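Hard Water, Soft Water and the Small Laundry

The commercial laundry in Ditwood processes 3174 pounds of linen in an ordinary week, most of it from restaurants and two small inns. The plant manager, who has run the wash floor there for most of her working life and asked not to be named, spends less time thinking about detergent than customers assume. She spends more of it on water.

"People ask what soap we use," she said. "I tell them, and then they go home and buy it, and their towels still come out gray. They have a different well."

Ditwood draws from a limestone aquifer. The raw supply at the laundry tests at 300 parts per million of hardness, expressed as calcium carbonate, which puts it well into the range usually classed as very hard. Calcium and magnesium ions bind to soap and form an insoluble curd. Synthetic detergents tolerate hardness better than soap does, but part of the builder in the formula is spent on tying up minerals before any cleaning takes place. The mineral residue stays in the fabric and builds up over repeated washes.

The plant uses a twin-tank ion exchange softener. One tank is in service while the other regenerates with brine. The manager tests the outlet every morning at six, before the first load, with a drop-count titration kit.

"You add the buffer, you add the indicator, and it goes red if there's hardness," she said. "Then you count drops until it's blue. If it goes blue right away, I'm happy and I go get coffee."

She does not rely on the meter that triggers regeneration. It measures gallons through the tank, and it assumes that incoming hardness is constant. In Ditwood it is not. The town switches wells in late winter, and hardness at the inlet rises within a day or two. A softener set up in January can be overrunning its capacity by spring with no outward sign other than a slow change in how the linen feels.

"The first thing I notice is napkins," she said. "They get a kind of drag to them when you feed the ironer. Sheets take longer to show it. By the time a customer says something, you're a month behind."

Restoring linen that has taken up mineral is possible within limits. The plant runs a sour bath, a mild acid rinse at low temperature, on affected lots. She prefers citric acid for this work on small batches and will not combine any acid step with chlorine bleach in the same bath, a combination that releases chlorine gas. Bleach loads get a full drain and two rinses before the sour goes in. 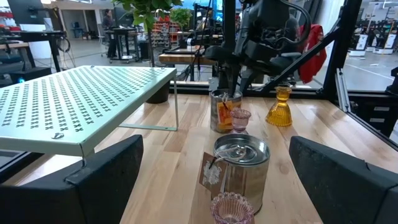 How often should the resin in a softener be replaced?
At the Ditwood plant it is replaced when capacity falls off, regardless of age. The manager logs gallons between regenerations and compares them with the figure from the original startup. When a tank delivers less than 80 percent of that figure after a cleaning cycle, she orders new resin.

The most common cause of early resin loss, in her account, is iron. Dissolved iron exchanges onto the resin as calcium does, but it oxidizes inside the bead and does not come off with ordinary brine. The plant had this problem on a second site in Larkow, where the supply was low in hardness and high in iron. The softener there was correctly sized on paper and failed early.

"The paper only had hardness on it," she said. "We never asked about iron. The rinse water was orange when we opened it up, and that was an expensive orange."

The Larkow tanks were rebuilt with a sediment filter and an oxidizing filter ahead of the softener. She now asks for a full water report before quoting on any equipment, covering hardness, iron, manganese, pH and total dissolved solids. She also takes her own sample, drawn after the line has run for five minutes.

Softened water brings its own adjustments. Detergent doses set for hard water are too high once the hardness is removed, and the excess is difficult to rinse out. Foam carries over into the rinse, the machine takes on extra water to clear it, and drying times go up. When the Ditwood softener was first commissioned, the plant left its dosing pumps where they were for several weeks.

"We had foam coming up the floor drain," she said. "I thought the drain was blocked. I had a man out with a snake before somebody looked at the pump settings."

Doses were then cut in steps until white linen began to test poorly, and raised one step from there. The final settings are written on a card inside the pump cabinet. They are different for table linen and bed linen, and different again for kitchen towels, which carry more grease than everything else combined.

For a household with hard water and no softener, her advice was limited. She suggested buying a strip test, using the detergent dose printed for hard water, and washing towels in warm water instead of cold. Fabric softener she would leave out of towel loads entirely — it coats the fiber and reduces absorbency, and on top of mineral residue the effect is worse.

"Half a cup of washing soda with the whites does more," she said. "Put it in before the clothes go in. And don't pack the drum. It needs room to drop."

The Ditwood plant's next project is a brine recovery tank, which will hold back the last portion of each regeneration for use in the following one. Salt is delivered on Monday, and the present brine tank has to be topped up again before the weekend.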